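Workshop Tips: what the robot memory-fitting paper is worth to those of us with two hands

Filed under: computers, small repairs, things that click

Several readers have sent me the same paper, the one by Adhiambo Kinyua and Albane Pons of the Clilcombe workshop, in which a robot arm learns to put memory modules into a desktop computer. Most of you wanted to know whether it means the end of this page. One of you, Alun Jarman, wanted to know whether he should stop taking his old machines to Rees and wait for a robot to do them. Alun, no. Take them to Rees.

I have read the thing twice now, the second time with a memory stick in one hand and a case open on the bench, and I think there are some useful tips in it. I also think the headline number is softer than it looks. I'll do the tips first, as that is what you come for.

Tip: lay the case flat

The authors tried the case standing up and lying on its side, and gave up on upright almost at once. I have been saying this for years. With the case on its side you push straight down, the bench takes the load and the board flexes less. If you fit memory in an upright case you are pushing sideways against a board held on by a few screws, and the case wants to walk away from you across the table.

Switch off and unplug before you tip it over. Then hold the power button in for a few seconds. If you keep the case on carpet, lift it, don't drag it.

Tip: give every part a parking place

The paper spends nearly four pages on holders. Each part has its own little stand, printed to fit, so that the gripper always finds it at the same height and facing the same way. When they swapped the stands for a plain tray, the success rate fell so far that the tray results are tucked away in an appendix. I'd have put them on the first page.

You don't need a printer for this. An egg box does for screws. For memory I use a strip of dense foam with slots cut in it by a bread knife, wrapped in the bag the last stick came in. What matters is that the module stands or lies so you can lift it by its short ends without touching the gold contacts. Jummai Nwosu in Brakasville wrote in to say she uses a toast rack, wooden, and I can't find anything wrong with that except the crumbs.

Tip: find the notch before you go near the slot

A memory module has a notch in its contact edge, a bit off centre, and the slot has a matching ridge. The robot's camera looks for the notch first and the slot second, and the authors say this order cut down wrong-way-round attempts. Fine. Do the same. Hold the stick over the slot, turn it until the notch and ridge agree, and only then lower it. If it will not sit, don't lean on it. Take it out and look again. Check too that you have bought the right generation of memory for the board, because the notch moves from one to the next and no amount of thumb will argue it in.

Tip: one end, then the other, or both together?

Now we come to the part people have been quoting. The paper claims that tilting the module slightly, seating one end and then rocking the other end down works better than pressing both ends at once. Several websites have already turned this into advice for humans. I wish they hadn't.

The arm has a gripper with two fingers and holds the module near the middle. It can't put a thumb on each end. Of course rocking works better for it: a straight push from the middle has to overcome all the contacts in one go, and if the module is a hair out of line it jams. You have a thumb for each end. Press both, evenly, until the latches come up and click. On boards with a latch at one end only, put the fixed end in first and then press the latch end home, and there I grant you the robot's way and ours are nearly the same.

So this is a result about that gripper. I asked Kinyua by email whether they had compared it with people doing the job by hand. She was very civil and said they had not, and that they hadn't meant it as advice to people. I believe her. The paper's own summary could have said so.

About that number

The team report 1391 insertion attempts in all, which is a good stack of work and I don't sneer at it. But read the method section slowly. The attempts used to train the system and the attempts used to judge it are added together in that total. The part that was held back for judging is 200 attempts, and the figure everyone has been repeating, 83 per cent, comes from those.

Then ask what the 200 were. All on one model of case. All with the same make of board. The case was put back against the same stops between runs, and a person did the putting back. The memory slots were cleared by a person too, and the latches opened by a person. If I were allowed a helper who opened the latches, lined up the case and set each part on its stand, I'd expect to do rather better than 83 in a hundred, and I've got my father's eyesight.

There is also the matter of what counts as a success. The paper says the module was "seated" if the force on the arm rose and then dropped in the expected pattern. It does not say the machines were switched on afterwards. Anyone who has fitted memory knows the false click, where one latch closes and the other only looks closed, and the computer beeps at you or sits there with a black screen. I'd like to know how many of the seated ones would have started up. Hefin Trevor, who mends machines for the Fandcombe library, thinks the force pattern would catch most of the half-seated ones. He may be right. It would take an afternoon to find out, and I'd believe an afternoon of switching on before I believed the graph.

What I do like

They published the failures. There is a table of them with short notes, and it is the best thing in the paper. The commonest was a cable in the way. That is the commonest at my bench as well.

Tip: move the cables first

Before you fit anything, push the loose cables over to one side and hold them there with a twist of garden wire or a clothes peg. Plastic pegs, or wooden ones with the spring well clear of the board. The paper's failure notes have the gripper fouling a cable, pushing it down into the slot, and carrying on as though nothing had happened. I have done that myself with a fan lead. You press, it feels springy, you press harder. If it feels springy, stop.

Tip: know how hard is too hard

New slots are stiff and people are frightened of them. The arm was told to give up at a set force, back off, shift a touch and try again, up to 400 tiny shifts in the worst run before someone stopped it. Giving up and backing off is a sound habit. The four hundred is not. If it hasn't gone in after two or three tries, something is wrong that pushing won't mend: wrong notch, dirt in the slot, a latch half shut, a cable underneath.

For dirt, use a clean dry paintbrush, the softest you have, or a puff from a rubber bulb. No vacuum cleaner. No breath either, it's damp.

Tip: touch metal

The arm in the paper is earthed and you aren't. Touch the bare metal of the case before you pick up the module, and again if you've walked off to answer the door. Leave the nylon slippers in the other room. A wrist strap is cheap and worth having if you do this more than once a year.

Tip: look before you close up

Both latches up, the module level from end to end, the same sliver of gold showing (or not showing) all the way along. Compare it with the one beside it if there is one. Then plug in and start it with the side still off, so that you needn't undo everything if it sulks. Keep your fingers out while it's running.

Would I have one?

For a firm stripping and refilling the same office machine all week, I can see the sense, once somebody has tested it on a second model. For a mixed heap of old computers from people's lofts, no two alike and half of them full of dog hair, I can't see that the paper says anything at all. Kinyua and Pons write that the method "should extend" to other cases. Should is doing the lifting there. They plan another round in August with more kinds of case, and I've asked for the results, failures included.

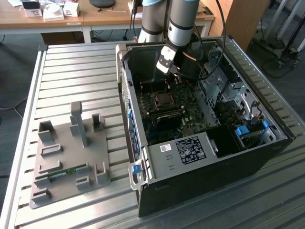 Until then my own order of work stays as it was: case flat, cables pegged back, parts parked, notch found, two thumbs. If you have a way of dealing with those stiff single-ended latches that doesn't cost a fingernail, write in, and I'll put the best ones on the next page along with the replies about descaling.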